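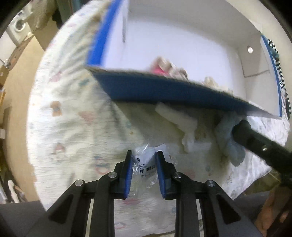
I'd been meaning to get to the Melska food fair for years, and this November I finally did it! Two trains and a very slow bus, and I still walked in before the first bread was out of the ovens.

It's spread over the old market hall and the two streets behind it, with 129 stalls if you believe the leaflet. I got round perhaps half. The queue for Witari's fish soup went right out of the door, so I started with the cheese people instead (a good choice – they're generous with the samples) and then had a plate of dumplings standing up, which I'd happily have eaten twice.

The cooking demos are upstairs. I caught Volkan Çınar making stuffed vine leaves for a packed room, chatting the whole time and never once looking at his hands. He let a few of us have a go at rolling. Mine came undone in the pan, but he put it on a plate with the rest and somebody ate it.

Lunch was at Firnanari, just off the square, where the set menu was 29 and came with far more bread than I could manage. Book if you can. I was squeezed in beside the kitchen door and got to see every pudding go past.
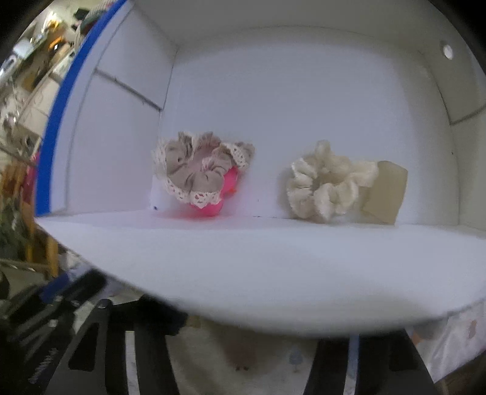

Getting there and getting fed

Take the bus from the station to Marti Square and walk down the hill. Stalls start packing up well before closing, so do your shopping first and eat afterwards. Bring cash and a big bag – I came home with three jars of plum jam and no room for my scarf.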